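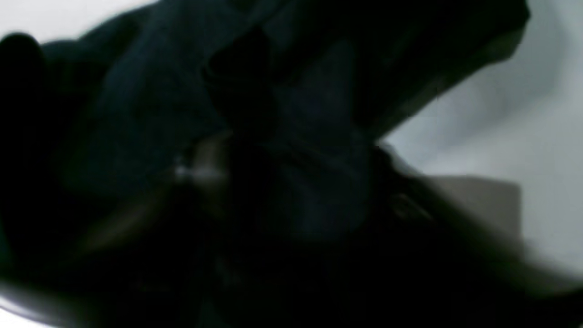

How do you vote in the final round of the Netberg Music Video Awards?

Register on the voting page with an email address, confirm it, then pick one video in each category and press Submit. Votes left in the basket without being submitted are not counted.

Before you start

You need an email address that has not been used in this year's final round. Votes from the nomination round do not carry over. The shortlist has 119 videos in 17 categories, and the page plays a short clip of each.

Registering

1. Open the voting page and choose Final Round.
2. Enter your email address and postcode.
3. Open the confirmation message and follow the link. The link works for 72 hours. After that, request a new one from the same page.

Casting your votes

1. Select a category from the menu on the left. Best Video is first, Best Newcomer is last.
2. Press Play to see the clip, or Choose to vote without watching.
3. Repeat for any other category. You may skip as many as you like.
4. Open the basket, check the titles and press Submit.

Acts with two entries in one category are listed twice. Yazdani, for instance, appears under Best Dance Video for both "Wirkau" and "Grernaretti" - check the song title as well as the name.

Changing a vote

Submitted votes can be changed until voting closes at 7 pm on Tuesday. Sign in, open My Votes and press Edit beside the category. The new choice replaces the old one once you press Submit again.

If the basket appears empty after signing in, reload the page and allow cookies for the site.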